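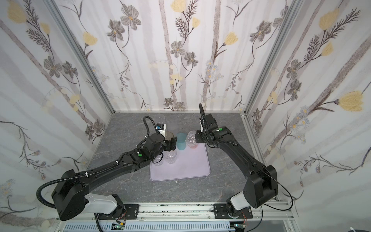
Cups and tray on the marbled benchtop at the Flivthorpe kitchen corner.

Flivthorpe's cup library opens for borrowing, and the first shelf is a beauty!

29 August 2022

If you have ever hosted a backyard birthday and found yourself pouring cordial into coffee mugs, this one is for you. The Flivthorpe cup library is open, tucked into the kitchen corner of the old Saavedra building, and anyone in the neighbourhood can borrow a party's worth of reusable drinkware for free.

The idea has been bubbling away since May, when the Stekidmont street lunch went through 2,229 throwaway cups in a single afternoon. Soledad Sosa was on bin duty that day and decided there had to be a nicer way to give people a drink. She put a box out the front of her place with a note on it asking for any plastic cups, jugs and plates that were sitting unloved in cupboards. The box was full by teatime, so she put out another one, and then her neighbours started putting them out as well.

"I thought I'd get a few chipped picnic cups," Soledad says. "People gave us gorgeous things! There are tumblers in there I would happily have kept for myself."

Part of the fun is that hardly anything matches. The collection runs to clear faceted tumblers, the sort that look like cut glass until you pick one up, and plain tall ones for iced tea. Then there are the coloured pieces, which have already picked up a following: a translucent teal cup, a little brown-tinted one, a short pink one with a wide rim. Add a frosted white cup with dimples all over it and a clear pitcher with a hammered look, and you can lay a very cheerful table without any two guests losing track of whose drink is whose.

The corner itself has had a spruce-up too. The walls behind the bench are covered in a floral print, big grey flowers with yellow centres on thin brown branches, and it lifts the whole spot. The marble-patterned bench underneath is grey with streaks of white and beige and the odd thread of rusty orange. Soledad picked the floral after a long evening with the sample book at Vakstead, and says it was the only one she kept turning back to.

Borrowing is done by the tray. You choose your tray, choose your cups, and load it up yourself at the bench, tall ones to the back so you can see what you've got.
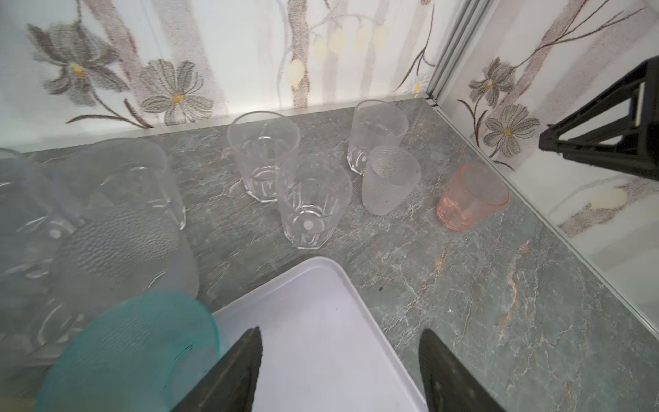
There is a bit of an art to the mixing, and Soledad is happy to give advice if you want it. Her favourite set for a small lunch is a few of the faceted tumblers with one or two coloured cups among them and a teal plate for the lemon slices. For kids' parties she goes the other way and says to take every colour you can find and let them fight it out over the pink. Pitchers go out with any set, on request, and there are plates as well if you ask before you start packing.

A standard set is 12 cups, and you can take up to 60 if you give a few days' notice for a bigger do. Loans run from one weekend to the next. Everything comes back washed and dried, please, and stood upright on its tray, because cups that have been jammed inside each other are a nightmare to get apart. If something cracks, bring it back anyway and say so. There is no charge for breakages, and spare cups are still coming in.

Over 55 households have put their names down already, which has thrilled everyone involved. The first bookings include a christening, two end-of-season footy breakups and a ninetieth birthday, and one family is planning a lemonade stall with the whole faceted range. We want to see that stall!

Donations are very welcome, with a few notes on what is most useful. Tall clear tumblers go out fastest and there can't be too many of them. Pitchers are next on the list, especially ones with a decent handle. Coloured cups of any size are loved. Glass and china can't be accepted for now, as most of the borrowers are heading to parks and backyards, and travel mugs are better off at the Vakstead swap table.

Drop-offs go to the side door at Saavedra, on the Stekidmont end of the building, in a box or bag with your name on it if you'd like the box back. To book a set, fill in a card at the bench or leave a message for Soledad at the front desk with your date and how many people you're expecting.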